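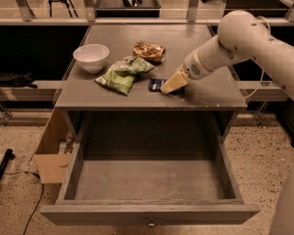
Section 7: Placing and leveling the Brurelov countertop ice maker

Read this section through before you plug the unit in. Two people should lift it out of the carton. The water tank ships empty, but the compressor makes the base heavy on one side.

7.1 Before you start

Leave the unit standing upright for 3 hours after unpacking so the oil in the compressor can settle. Keep the foam blocks and the carton until the first full batch of ice has been made. Returns sent without the foam blocks are not accepted.

CAUTION: Do not lay the unit on its back or side at any time, including in a car.

7.2 Choosing a surface

The surface must be flat, dry and able to carry the filled weight of the unit, 19 kg. A fixed counter is best. A cabinet or chest will also do if it does not rock when pushed by hand. Close all the drawers before you set the unit down and keep them closed while it is running. A gray wooden cabinet with its large drawer pulled fully out, as shown here, is not ready to take the unit, and the bowl and snack bags on top would need to be moved first. Wipe the surface dry with a cloth.

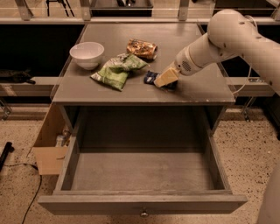
Air clearance matters more than most owners expect. The unit draws air in through the left side and pushes warm air out at the back, and both need a hand's width of open space. Light packaging is the usual cause of a blocked intake, so do not keep things like the crumpled green bag on the same top as the unit. A full tray of ice will take much longer if the intake is even partly covered.

7.3 Leveling

1. Set the unit in place with the front feet level with the front edge of the surface, then slide it back until the feet are well clear of the edge.
2. Place the Motach bubble level (in the accessory pouch) on the lid, left to right.
3. Turn the front feet until the bubble is centered. Clockwise raises the corner.
4. Turn the level front to back and repeat.
5. Press down on each corner. If the unit rocks, go back to step 3.

Note: The rear feet do not adjust.

7.4 First fill

1. Fill the tank to the lower line with cold drinking water.
2. Plug the unit directly into a grounded wall outlet. Do not use an extension cord.
3. Press RINSE and wait for the tone.
4. Drain the tank, refill it to the upper line and press START.

Throw away the first batch of ice. It may taste of the tank lining - this is normal and clears after the second fill.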